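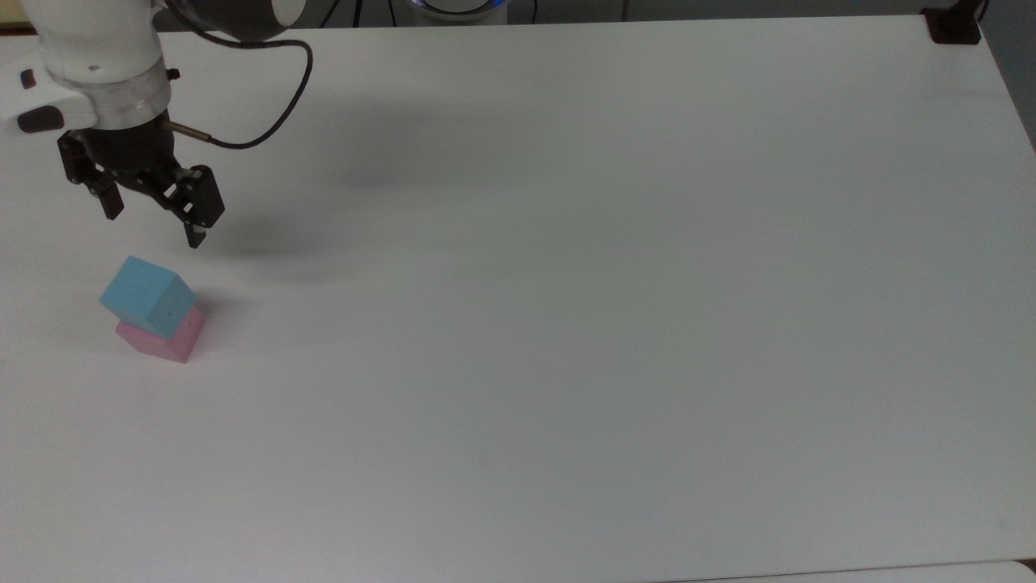

The Endex foam cube set is sold as a classroom and bench material: closed-cell foam cut into cubes of one size, dyed through, delivered in a zip bag with no printed instructions. I bought it in May to replace a set of painted blocks that had begun to chip at the corners. The cubes are used here for stacking and sorting on a plain white table, and they have had daily handling from then until now. The surface is matte and slightly porous to the eye, as on the light blue cube at the top of the stack of two, and the pores affect both grip and cleaning more than anything else in the product. The bag with all cubes inside weighs 498 g on a kitchen scale.

Cut quality

Foam cubes are usually die-cut or sliced from sheet. Die-cut parts tend to have concave side faces, from the sheet being squeezed under the blade and springing back afterward. The Endex cubes look sliced. Side faces are flat to a steel rule, with a faint directional texture that can be felt with a fingernail and seen only in low light from the side. Edges are square with no radius. A few have a whisker of foam left along one edge, which rubs off with a thumb.

I measured a handful with calipers set to touch the surface without pressing in. The worst difference between two faces of the same cube was 2 mm, on a dark green one. That is large enough to see when the cube is set against a neighbor, and large enough to give a tall stack a lean if the cube is near the bottom. The rest were close enough that I could not separate cutting error from my own hand pressure on the calipers. Foam is a bad material to measure and I would not put much weight on anything finer.

Color

Dye goes through the full section. I cut one in half to check, and the inside matched the outside. The colors are muted and the light blue is the palest of them. Under warm bulbs the light blue and the gray become hard to tell apart across a room. Under daylight lamps there is no problem. Buyers who need strong separation between colors, for sorting games or for anyone with low vision, should look at the Costent set, which uses saturated primaries. The Costent dye comes off on damp fingers, though, and left a red mark on a windowsill that I have not been able to remove.

A cube left on a south-facing shelf for the summer has faded slightly on the exposed side. The covered faces kept their color.

Stacking

Foam on foam has high friction, so a cube can be set down turned against the one under it and will stay that way. There is no need to square the faces. This makes the set forgiving for small children and for unsteady hands. The drawback appears when adjusting: a cube does not slide into line, it drags the one underneath with it. The only clean correction is to lift it and set it down again.

Short stacks ignore a bumped table. Tall ones do not, and the low mass counts against them. A door closed quickly nearby will bring down a tall stack that wooden blocks would have survived. Fallen cubes make no noise worth mentioning and do not mark the table, which was the main reason for the purchase.

Compression

I put a cube under a flat plate loaded with a jar of rice, 1010 g in total, and left it overnight. In the morning one face had dropped by an amount I could see but not measure reliably. By the evening it had come back. The same test on a Costent cube left a permanent dish in the top. A narrow load is harder on the Endex foam. A chair leg produced a dent that was still there a week later, and pinching hard between two fingertips at a corner leaves a crease that takes a day to fade.

The manufacturer's page claims the cubes recover from 1000 squeezes. I have no means of testing that and did not try. The most heavily used ones have soft corners now, rounded to the touch, with no tearing.

Cleaning

This is the weak point. The open pores at the cut surface hold pencil dust and skin oil. Dry wiping moves the dirt around. A damp cloth with a drop of dish soap removes most of it from the dark cubes and perhaps half of it from the light ones. Full immersion works better, but the surface then holds water, and a wet cube set on a sealed wooden table leaves a square mark that has to be wiped up. I wash them in a mesh bag by hand and leave them on a rack overnight. The machine is not recommended on the label and I have followed that.

Alcohol wipes are safe on the colors I tried. Adhesive labels are not: the glue pulls the surface off with it. Ballpoint ink is permanent.

Smell

Strong on opening, like a new yoga mat. The bag was left open near a window and the smell was gone in under a week. It returned faintly when the cubes sat in a hot car.

The table surface

The background matters more than expected. On our white Ehlers top, which is plain and has no grain pattern, all the colors read clearly except the off-white cubes, which are easy to lose. On a dark oak table the navy cubes have the same trouble. The white top also shows every crumb of foam shed from a damaged cube, which is useful if the set is to be used near children who put things in their mouths. Overhead lamps should be diffuse. A single hard bulb throws a dark shadow that makes it difficult to judge whether an edge overhangs.

Storage

The zip bag is poor. The slider came off in the second week. I moved the set to a Besell lidded bin, which holds all of it with room on top. The cubes should not be packed tightly. Any that spend a month squeezed against a lid will come out slightly short.

Price and spares

The price sits between Costent and a decent wooden set. Endex does not sell single cubes or single colors, so a lost cube means buying a second bag. I asked by email whether this would change and got a reply saying it was not planned.

Summary of findings

Good: flat faces, square edges, quiet, through-dyed, recovers from broad loads.
Bad: light colors hold dirt, no spares, poor bag, one cube out of size.
Suitable for: stacking and sorting on a flat indoor surface.
Not suitable for: measurement exercises, outdoor use, anything with ballpoint pens nearby.

I have ordered a second bag, mostly for the dark colors.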